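Search the archive Go Advanced Browse by thread

Ponditach Pantry List
Re: open boxes or lidded for the snack shelf?
Aug 6, 2021
Shared 6 times

Hi all,

Catching up on this thread after a week of not opening the laptop, so sorry if I'm repeating what's already been said! The message I want to answer is this one:

> We've just moved and the new pantry is one deep shelf and not much else. I bought
> lidded tubs from Billbridge for the chips and crackers and I already regret them.
> The lids don't stack, the kids leave them off, and anything in a bag ends up
> lying flat and getting crushed under the next thing. Should I go to open boxes?
> And do you decant, or leave things in their own bags? I can't face decanting.

First off, don't decant chips. I did it for most of a year, I had the nice canisters and the labels and everything, and what I got was a canister with an inch of crumbs in the bottom and two half bags hidden behind the cereal where they wouldn't fit. Leave them in their own bags. The bag has the name on it and the date on it and it's already paid for.

What I do now is empty the whole shelf onto the table every April (and again in the summer when I can't stand it anymore, so this week), throw out the stale stuff, and put it all back into white plastic boxes with no lids. The other half of the job is the clear plastic bags. We seem to breed them. Groceries come in them, the boxes come in them, the bread comes in them, and they all get balled up and shoved in a corner until the corner is full.

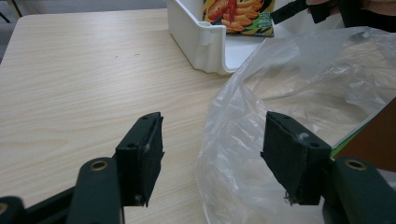

Do you save the big clear bags or toss them?
I save the ones with no holes and toss the rest. The good ones get flattened on the table, folded in thirds and kept in the drawer with the foil, and when the drawer sticks I stop saving them for a while.

Smoothing them out is a chore, I'll admit. The thin ones are the worst, they hang on to every crease and slide off whatever you put them on. My trick is to lay the bag with the mouth pointing away from me and push the air out with my forearm, then fold. If it's been around anything oily it goes out, no second chances.

Now, the boxes. I've used Hämmerli ones and I've used no-name ones, and for an open box on a shelf I can't say I notice a difference. Measure your shelf before you order, though – mine is 30 inches deep and the first set I got was meant for something half that, so there was a lovely dead zone behind them where a jar of pickles lived until it was a science project. Tall sides matter a lot more than the make. Low trays look cute and then everything flops over the front.
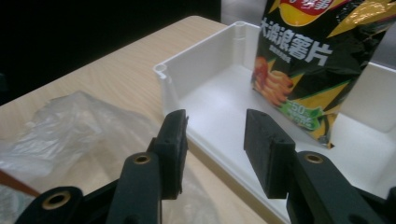 My one real rule for the snack box is that bags go in standing up, the way you'd file folders. Tall ones at the back, short ones in front, and whatever side has the name on it faces you. Foil bags will lean a little and that's fine, they prop each other up once you've got a few in there. It helps to start with something you can't miss, and the big wave chips (大波浪薯片, black bag, gold stripes) are good for that, you can spot them from across the kitchen and work forward from there. Then nuts, then the little cracker packs, then whatever the kids will look for first.

The only thing I'd keep your lidded tubs for is flour and rice. Prerulel makes a clip that's supposed to turn any box into a sealed one and I paid for a pack of 100 of them, and I have over 90 left if anybody wants some. They pop off if you look at them wrong.

Oh, and wipe the boxes before they go back. Salt gets down in the corners and you need a damp cloth wrapped around a butter knife to get it out.

Let me know how the deep shelf goes, I'm curious whether you end up with one row or two!

Reply to list | Reply to sender

3 comments

Filing the bags upright is how I do my freezer too. Works great with frozen peas, not so great with a turkey.

I'd take some of those clips if they're still going. I use them on curtains.

Two rows on a deep shelf, definitely, with the back row for things you only need once a month. Ours has been like that since we moved in and I still forget what's back there.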